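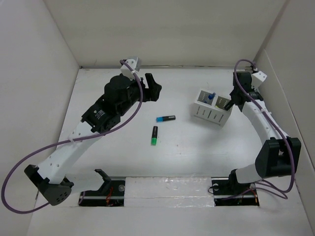
3 min read
Last updated: August, 4:15 p.m.

Dillovari wants offices to pay for a place to put the marker

A Boston office supply company says the dried-out marker is a storage problem, and it would like to sell the storage. Dillovari began taking orders in August for a desk and meeting room line built on one idea, that every marker should go back into a holder the moment the writer is done with it. The starter set costs $71 and includes a white holder and a handful of black markers. A larger version for shared rooms costs $108.

Those are bold prices for something most offices already do with a coffee mug.

The company's case rests on a trial at Hviid, a design studio that let Dillovari put holders in its meeting rooms for 21 days. Dillovari says staff threw away fewer markers during that time and spent less of each meeting hunting for one that worked. It has not said how many were being thrown away before, and when asked for the numbers it sent over a brochure.

"People think the marker died of old age," said Snædís Fogh, who runs product development at Dillovari. "Usually it was left on a table with the cap half on. Give it a home and you change that."

Maybe so. But a holder can't press a cap down, and a marker put away with a loose cap will dry out in a nice white holder as easily as it would on the table. Fogh agreed that the cap was "still the user's responsibility." The brochure doesn't mention caps at all.

Hjalti Lauritsen manages the office at Hviid and was there for the whole trial. He liked the holders and plans to keep them. He was less sure what they had proved.

"We also got a box of new markers the first morning," he said. "So yes, the markers worked."

Dillovari confirmed that it supplied the markers as part of the trial. It described this as "creating a fair starting point."

The company has plans past the meeting room. Its catalog talks about a "clear surface routine," with the last 15 minutes of the working day set aside for putting things back. Pens and markers go first, then paper, then whatever is left, until the tabletop is ready for the next person. Managers can buy a printed card explaining the routine. It is sold separately.

Odair Furtado, who advises small firms on their office spending, has read the catalog and doubts many of his clients will bite. He pointed out that time spent tidying is time somebody is being paid for, and that the catalog treats it as free. "Clean up your desk, sure," he said. "I tell my kids that. I don't give them a card."

There is some sense buried in the sales talk. Shared desks do collect other people's stuff, and a fixed spot for the marker makes it obvious when the marker has wandered off. Védís Kvaran, a studio lead at Hviid, said she had stopped carrying her own to meetings, and that she hadn't expected to care either way. She would not pay $71 for it. Asked what she would pay, she said she'd check the dollar store first.

Competitor Cultau sells a plain desk cup and says it has no plans for a routine of any kind. "It's a cup," said Lụa La, a sales manager there. She added that Cultau would be happy to hear from anyone who had just seen Dillovari's price list.

Dillovari says a second trial is planned at another Boston office, this time with the markers the staff already have. It hasn't named the office or said whether the results will be published.

Get our local business news in your inbox every morning. Enter your email address to sign up. You can unsubscribe at any time.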